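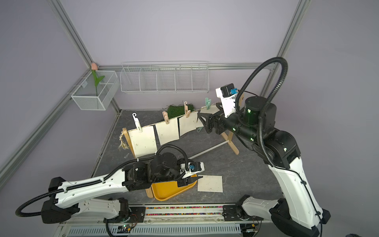

The laundry bench – build gallery

Welcome to the gallery of my two-arm project. I call it Pramedero, and it lives in the shared workshop Âu, in the second room after the kitchen. Many people have asked me to show more of it than the short messages I write in the workshop chat, so I collected some pictures and wrote a few lines to go with them.

The aim of the project is simple to say. Two robot arms should hang paper cards on a small clothesline and take them down again, with ordinary clothespins. I started in December with one arm on a board at home. My kitchen table moved each time the arm moved, and the neighbor under me was not happy about the noise in the evening. In the workshop I could build a proper frame from aluminum profile, and both arms have a stable place on the front rail.

Until now I have spent 2165 euros without the arms. A big part of this went to the profile, the brackets and the cable conduit. I bought the conduit two times, as the first one was too stiff and pulled the wrist to one side. If you build something similar, please make the loop over the elbow larger than you think is necessary. Mine got 10 cm longer and the wrist fault was gone the same evening.

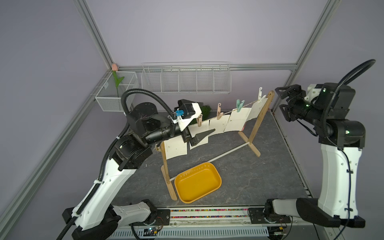 Left gripper on the edge of a card, just under the line. The right one is at the back with open fingers.

Paper was my choice because cloth was too difficult for a beginning. A card has an edge which stays more or less where you left it. It still curls, and it swings when the line is touched, so the arm has to go in slowly. I tried a smooth nylon line in the first weeks and the pins were sliding to the middle. The twisted one holds them much better.

The clothespins are a mixed collection. I wanted to use only one model, but Wolfram Haberkorn, who has the bench next to mine, told me that this would be cheating. He was right, I think. Some pins need much more force than others, and with one model I would never have learned this. The weak ones open already when the fingers are not fully closed, and with the strong ones I must grip close to the end or they turn away.

The control software is my own and has the name Varine. It is not beautiful. It keeps the last 4000 movements in a log, and when something goes wrong I read it backwards with a cup of coffee until I find the place. For the wrist cameras I made a small viewer, Vivon, which shows both sides next to each other.

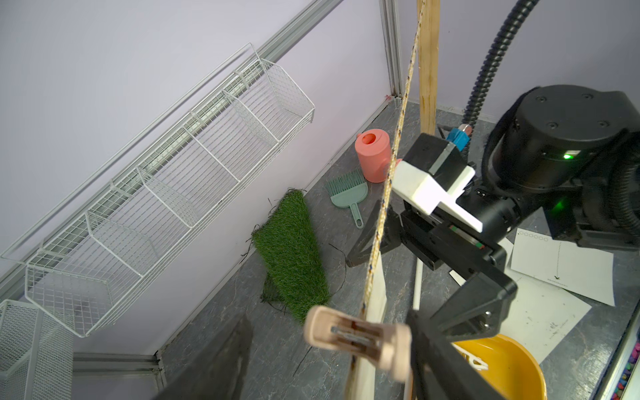 Wrist view. Rope in the middle, wooden clothespin very near to the lens, and behind them the green grass and the watering can.

From so close, a pin is often not sharp, and I spent a lot of time on this problem. I first wanted to change the lens. In the end I let the arm look from a longer distance, remember the position, and make the last 2 cm without correction. It is an old trick, and for hard objects it is good enough. For a card that swings it is not, and there I still have no solution that I like.

Another difficult point is when both arms need to be in the same place. One has to hold the pin and the other has to bring the paper, and the space between them becomes very small.

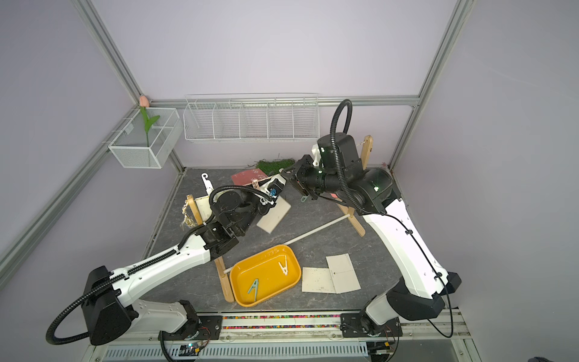 My present rule is that only one arm may move when the grippers are closer than a hand to each other. It makes the work slow, and visitors lose patience with it, but I have not broken a finger pad after I introduced it. Later I would like to replace this rule with a real collision check. I have read a lot on the subject and understood maybe half of it.

Next on my list: softer pads for the fingers, a cleaner mounting for the small circuit board at the front edge, and a longer line if I find the space for it. If you have experience with thin paper and two arms, please write to me or leave a note on the bench.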